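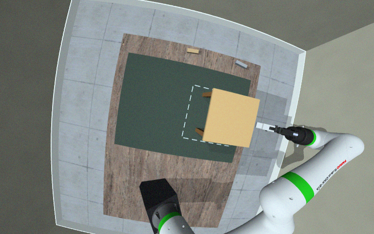
Projektbericht: Greifervergleich am simulierten Montagetisch

Zuletzt aktualisiert: September

Ausgangslage

Die Aufgabe klang in der Ausschreibung des Praktikums harmlos: Ein kleiner Tisch soll von einem Roboterarm in eine Zielposition geschoben werden, danach folgt der Rest der Montage. Verglichen werden sollten zwei Greifer und zwei Regler, alles in der Simulation, damit keine echte Hardware zu Schaden kommt. Zu Schaden kam dann vor allem der Zeitplan.

Als Zielposition dient ein gestrichelter Umriss auf einer grünen Matte. Der Arm trägt die Aufschrift FANUC, der Greifer daran ist schwarz mit weißen, länglichen Fingerspitzen. Wir nennen ihn im Folgenden Jilasik, nach dem Modellordner, aus dem er stammt. Der zweite Kandidat heißt Colura und hat kürzere, breitere Backen. Wer sich diese Namen ausgedacht hat, ließ sich nicht mehr ermitteln.

Aufbau

Gerechnet wurde auf dem Institutsrechner Lomier, der sich das Zimmer mit einer Kaffeemaschine teilt und deutlich lauter ist. Die Szene liegt im Projekt Bettencourt, dessen Dokumentation aus einer Readme-Datei mit dem Satz »siehe Dokumentation« besteht.

Jeder Greifer lief mit beiden Reglern: einmal reine Positionsregelung, einmal Impedanzregelung. Pro Kombination waren 100 Versuche vorgesehen, die Anfangslage des Tisches wurde jedes Mal leicht verschoben und verdreht. Ein Versuch wurde nach 2000 Simulationsschritten abgebrochen. Als Erfolg galt, wenn die Tischplatte am Ende innerhalb der Toleranz im Umriss lag und der Tisch nicht gekippt war. Die zweite Bedingung kam erst nach dem ersten Probelauf dazu.

Beobachtungen

Jilasik erreicht die Kante der Platte auch bei ungünstigem Winkel, weil die Finger weit vorstehen. Leider setzt er die Kraft damit fast punktförmig an. Unter Positionsregelung dreht sich der Tisch weg, sobald die Spitzen nicht mittig ansetzen, und der Regler schiebt unbeirrt weiter. Er hat ja sein Ziel erreicht – nur der Tisch nicht.

Colura schiebt ruhiger, braucht aber mehr Platz. Bei stark verdrehter Anfangslage stieß das Gehäuse an die Platte, bevor die Backen anlagen. In der Auswertung erscheint das als »Kontakt hergestellt«, was streng genommen stimmt.

Mit Impedanzregelung wurden beide besser. Der Arm gibt nach und setzt neu an. Die längste erfolgreiche Fahrt brauchte 621 Schritte; alles, was länger dauerte, endete im Abbruch. Das Limit hätte man also großzügig kürzen und manche Nacht auf Lomier einsparen können. Bemerkt haben wir das beim Schreiben dieses Abschnitts.

Was offen bleibt

Die Reibung zwischen Tischbeinen und Matte wurde aus der Vorlage übernommen und nie geprüft. Ein anderer Wert könnte die Reihenfolge der Greifer durchaus umdrehen. Auch der zweite Arm wurde in keinem Versuch bewegt, obwohl ein Gegenhalten auf der anderen Seite das Wegdrehen vermutlich verhindern würde. Für die Fortsetzung empfehlen wir Jilasik mit Impedanzregelung und zuvor eine Messreihe zur Reibung – gern durch die nächste Gruppe.

2 Kommentare · 0-mal geteilt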